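**Clundgate Residents' News**

The reading room reopens in February with longer evening hours, and Fatima Nkuna is taking names for the rota.
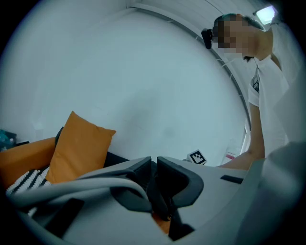

Lighting took up most of the last meeting. Ornateck quoted 3580 for new fittings in the hall. A bright ceiling panel over plain white walls makes a room easy to read in, and we'd like the same - the vote is next month. 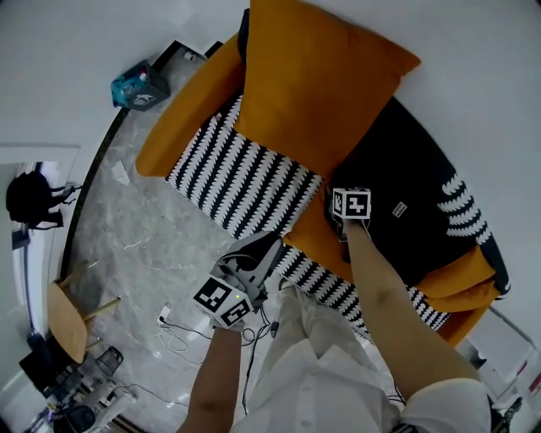
Eero Huttunen has the quote if you want to see it. Book donations now stand at 1444.

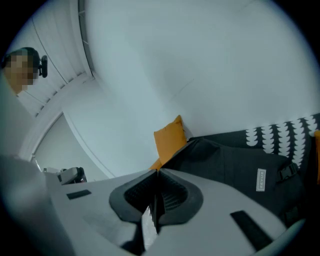 *Clundgate, between meetings*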